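The Night Guard Years

My dentist in Anberg says I grind my teeth. I said I would have noticed. She showed me a molar with the profile of a parking lot, and by May I was the owner of a custom night guard, priced at $204, with a case the color of cough syrup.

Grinding is an old complaint. The oldest ledger at the Peltitz dental museum, begun in 1851, records a baker who wore down his front teeth and was told to think calmer thoughts. He was charged for the advice.

My first guard lasted until the dog found it. The second came from the Ondrejka lab, which takes a mold of your bite and mails back something that fits so snugly you lisp at your own alarm clock. It cost $140, and my insurer regarded the receipt as light fiction.

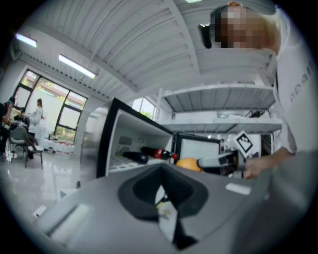

The jaw does loosen after a few weeks. Mine stopped clicking at breakfast, and the morning headaches thinned out. I rinse the guard in cool water, brush it without toothpaste and keep it on a shelf the dog can't reach. She has been seen studying the shelf.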